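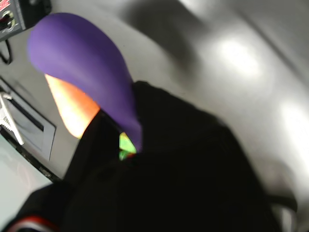

Percepção e Controlo em Manipulação
Apontamentos da aula 13: saturação, desfocagem e o que fazer com imagens más

Texto de apoio à aula teórica e ao segundo trabalho prático. Pressupõe-se lida a aula sobre calibração mão-olho. Correções a estes apontamentos devem ser enviadas a Rosario Carbone.

1. Ponto de partida

Até aqui tratámos a câmara como um sensor que devolve, a cada instante, uma medida utilizável. No laboratório isso raramente acontece durante toda a execução de uma tarefa. Com a câmara perto dos objetos e em movimento relativo, aparecem três efeitos que o módulo de perceção tem de detetar antes de entregar seja o que for ao controlador: desfocagem de movimento, reflexos especulares e oclusão.

2. Desfocagem de movimento

Um ponto que se desloca à velocidade v no plano da imagem (em píxeis por segundo), com tempo de exposição t, deixa um rasto de comprimento

L = v · t

Exemplo: v = 3000 píxeis/s e t = 2 ms dão L = 6 píxeis. Um contorno com esta largura ainda se localiza, mas o erro deixa de ser simétrico e depende da direção do movimento. O filtro de Kalman da aula anterior, tal como foi escrito, supõe covariância de medida constante. Deve passar a usar uma covariância alongada na direção de v.

Reduzir t diminui o rasto e obriga a aumentar o ganho ou a iluminação. Mais iluminação sobre uma superfície brilhante leva ao problema seguinte.

3. Reflexos

Numa zona saturada os três canais ficam no valor máximo ou perto dele, e a cor perde-se. A segmentação por matiz não deve ser aplicada nesses píxeis. O procedimento adotado na cadeira é:

a) converter para HSV;
b) marcar como inválidos os píxeis com V alto e S baixo;
c) dilatar a máscara;
d) segmentar apenas o que resta.

A dilatação existe por causa do halo em torno do reflexo, onde a matiz já está deslocada. O limiar de V fica no ficheiro de configuração e não no código. No ano passado vários grupos perderam tempo à procura de um valor que estava escrito em dois sítios.

O problema oposto surge em materiais muito escuros. Com V baixo, a matiz é dominada pelo ruído. Usa-se um segundo limiar, inferior, e os píxeis abaixo dele são classificados como "escuro", sem matiz atribuída.

4. Oclusão

Um objeto parcialmente tapado produz uma região pequena e de forma pouco informativa. O centroide dessa região não é o centroide do objeto. Quem o usar como alvo de preensão vai ter um erro sistemático na direção da parte visível.

Regra para o trabalho: regiões com área inferior a 285 píxeis servem para confirmar a presença de uma cor, nunca para estimar posição. Acima desse valor, a posição só é aceite se a região não tocar no bordo da imagem nem na máscara de inválidos.

5. Ligação ao controlador

O módulo de perceção publica a medida, a covariância e um campo de estado com três valores: VALIDA, DEGRADADA, AUSENTE.

VALIDA: o controlador segue o alvo normalmente.
DEGRADADA: mantém-se o último alvo e reduz-se a velocidade para metade.
AUSENTE: paragem controlada e recuo segundo o eixo de aproximação.

A passagem de DEGRADADA a VALIDA exige medidas consistentes em imagens consecutivas. Sem esta histerese o braço oscila entre as duas velocidades, como se viu na demonstração da Fitriani Wattimena com o nó rarken_track.

6. Para o trabalho prático

Usar as sequências da pasta Illmont. Entregar o código, o ficheiro de configuração e um gráfico do campo de estado ao longo do tempo para cada sequência. O relatório deve indicar em que imagens o estado muda e qual dos três efeitos o provocou. Quando houver mais do que um, indicar todos.

A entrega é em julho, até às 18h do dia anunciado na página da cadeira.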